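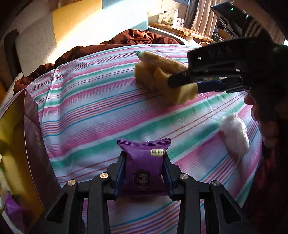 Snacks on the striped sheet: sponge cake, a puffed corn stick and one purple packet.

Home Browse Ask Laundry Bedrooms Kitchen Log in

4 min read

How do I get cake crumbs and corn puff dust out of a bedsheet without stripping the bed every time?

Posted by dinley_upstairs

My bed has become the snack table. I have made peace with this. The actual table has a sewing machine and 56 jelly jars on it, and the bed is large, flat and available.

The trouble is the aftermath. We lay out blocks of yellow sponge cake, a packet or two of something, and those long puffed corn sticks, which shed if you look at them. The cake goes down straight on the sheet, no plate. Squeeze a block a little when you pick it up and you get crumbs, and the crumbs go wherever your knees are pushing the mattress down. The corn stick dust is finer and seems to prefer the pillow end.

The sheet is one of those diagonal stripe ones, pink, mint, blue, red and white, which I bought because it hides everything. It does hide everything. I find out what it was hiding at 11 at night with my bare legs.

Things I have tried:

Shaking the sheet out of the window. Works, but then I have to make the bed again, and the downstairs neighbor has opinions.

Brushing with my hand. Moves the crumbs to the other side of the bed.

The vacuum with the upholstery head. Ate the corner of the sheet and made a noise I did not like.

I do wash it, every 7 days or so in theory. I am after something for the days in between that takes less time than eating the cake did. Please do not tell me to eat in the kitchen. See jelly jars.

Reply from Aicha Chraibi

Eat in the kitchen. Sorry, had to get it out of the way.

The cake and the corn sticks are two different problems. Sponge crumbs are soft and a bit greasy, and rubbing them pushes them into the weave. Leave them alone for 30 minutes so they dry out, then pull the sheet tight with one hand and flick from underneath with the other, working toward the edge of the bed. They jump. Hold a dustpan or a baking tray against the mattress to catch them. I do mine from the headboard down so I'm only chasing crumbs in one direction.

For the dust you want something barely tacky. A lint roller is fine, but you will go through half of it in one evening. I use a rubber glove, the plain dishwashing kind, rinsed and shaken so it's only just damp. Drag it across in short strokes and the dust rolls up into little gray worms. Disgusting and very satisfying.

With stripes, do it by feel. Close your eyes and run your palm flat over the sheet. You'll find more that way than you will by squinting at pink and red bands until they start to move.

When you do wash it, shake it out first. Wet sponge cake turns to paste and ends up in the door seal. I had an old Kirkegaard washer that smelled like a bakery for most of November, and after a while it was the wrong kind of bakery.

If any of the cake leaves a greasy mark, one drop of dish soap worked in with a fingertip, ten minutes, then a normal wash at 60 C if the label allows it. Check the label. Mine didn't allow it and I now own a sheet for a smaller bed.

Reply from mustik_fan

throw a towel down first

Reply from porch_ledger

The towel answer is short but it's right, with one change. Terry towels hang on to crumbs in the loops and hand them back to you later. Use something smooth. I have a cheap Vasetex tablecloth, the wipeable kind, that lives folded under the bed. Out it comes, snacks go on, and when we're done I gather the four corners and carry the whole mess to the trash like a very sad Santa.

Put the corn sticks on last and take them off first. They will roll off anything, including the cake, if you lay them across the top.

Also open packets over the cloth, away from the pillows, and cut the end with scissors. The pull-hard-with-both-hands method gets you one loud pop and a week of finding things.

The hand vacuum can work if you put a bit of old pantyhose over the nozzle and hold it with a rubber band. Low setting. It won't eat the sheet. I haven't tried it on sponge cake though, only toast.

Comment from dinley_upstairs

Glove works. The gray worms are real. Ordering a tablecloth, and no, I'm not moving the jars.

Related
Getting jelly out of a mattress seam
Is a lint roller safe on flannel?
Washer door seal smells sweet, then bad
Bright striped sheets: wash with whites or not?
Where do you keep a sewing machine in one room?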